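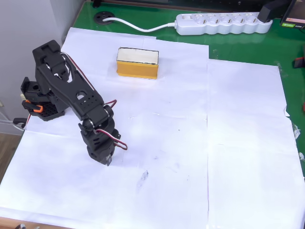
Ans Nijs remarked, in reply to the written survey, that a sheet of paper on a table is looked at twice, once when it is put down and once when it is torn, and that any study of shared tables ought to ask what goes on in the weeks between.

May
By Siebe Van Beek

This section takes up that question. The earlier parts of the paper dealt with the tables themselves: their height, their finish, and the way they are booked by the groups that use them. We now turn to the loose covering that many users lay over the finish, which in the rooms under study is almost always plain white paper. The survey included 68 tables in 24 rooms, divided between the Cluriton building and the older Andero wing. Users returned 320 written comments. A large share of these had to do with the covering in one way or another, although the survey form did not ask about it.

Figure 1. Paper covering made up of overlapping sheets, with a strip of the green tabletop left bare along the back and right edges. A power strip lies on the bare part.

Three matters came up often enough in the comments to be treated separately. They are the seams between sheets, the fastening of the edges, and the part of the table that is left uncovered.

The first matter is the seams. The tables in both buildings are wider than any sheet held in the supply room, so that a full covering has to be pieced together. The table in Figure 1 has four large sheets. Users generally begin at one corner and let each new sheet lie over the last, and the place where the seams fall is then decided by the corner they happened to start from. Several comments asked for a fixed rule on this point. The most common wish was for the seams to be kept away from the middle of the table, where most small objects are set down. A box or a block with a flat base will stand well enough on a single sheet, but a small object that straddles a seam rests on two levels. The difference is only the thickness of the paper, and for reading or writing it can be ignored. Users who line up small items or measure the distance between them took a different view. Their comments on seams were the longest in the whole survey.

We found no agreement on the width of the overlap. Users in the Andero wing preferred a wide overlap, which lies flatter and is less likely to open when an arm is drawn across it. Users in the Cluriton building preferred a narrow one, mainly to save paper. The supply record for the study period shows 2550 sheets issued to the two buildings together. The record does not separate sheets put on tables from sheets used for drawing or packing, and we have therefore made no estimate of how many sheets a single table takes up.

The second matter is fastening. Clear tape is the usual means, placed in short pieces along the outer edge. Tape holds well on the green finish and comes away cleanly if it is lifted within a few weeks. Older tape leaves a dull mark that has to be rubbed off with a damp cloth, and it was the cleaning staff who raised this, since the cloth also wets the paper next to it. Clips were tried in two rooms and were given up, as they stood above the level of the table and caught on sleeves. Weights were mentioned by a few users – a row of books, in one case – but they take up space that the covering was meant to free.

Inside the covering, away from the edges, practice was less even. Some groups tape every seam along its full length. Others leave the seams loose so that one sheet can be taken out and replaced without disturbing its neighbors. 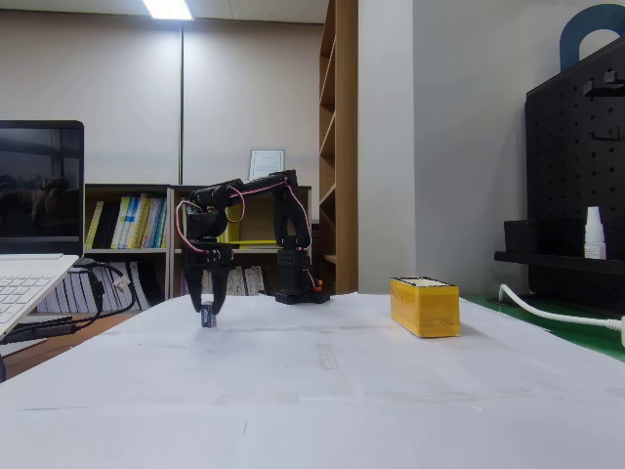 The second practice has a clear advantage when a single sheet is soiled or creased, and it was the one favored by groups that share a table with others on different days. It has the drawback that the loose sheets shift a little over time, and the seams slowly move with them. One group in the Cluriton building dealt with this by drawing a pencil line on the lower sheet at the edge of the upper one. Each Thursday the sheets were pushed back to the line. We mention the method here as it costs nothing and was copied by two other rooms before the survey closed.

Creases call for a short note. The paper supplied under the name Larus arrives folded, and the folds remain faintly visible for as long as the sheet is in use. Rolled paper has no folds but curls at the ends and needs more tape. Users were divided, and the supply room continues to stock both. Small marks and dust were seldom given as grounds for changing a sheet. Tears were, as were stains from drinks.

The third matter is the uncovered part. In most rooms the paper stops short of the back edge, and a band of the tabletop remains in view. The band serves as a place for the things that every user needs and no user wants underfoot: power strips, plugs, cords, and small devices. Where a table has a cord opening in the top, the band is normally laid out so as to keep the opening clear. Users who had covered the opening by mistake reported cutting a hole in the sheet later on, with a ragged result. We therefore suggest that the opening be found first and the paper laid out from there.

Storage near the table was outside the aim of the survey, but it affects how the covering is treated. Where low shelves stand within reach, binders and books tend to go back on them and the paper stays clear. Where the nearest shelf is across the room, they stay on the table and the paper under them is not changed. The Condori checklist, which both buildings use for yearly room reviews, has a line for the table and a line for the shelving but none for the distance between the two. A further line for this distance, and one for the state of the covering, could be added without making the list longer than its present single page. The wording of both lines is given in the next section, together with the form on which the comments were collected.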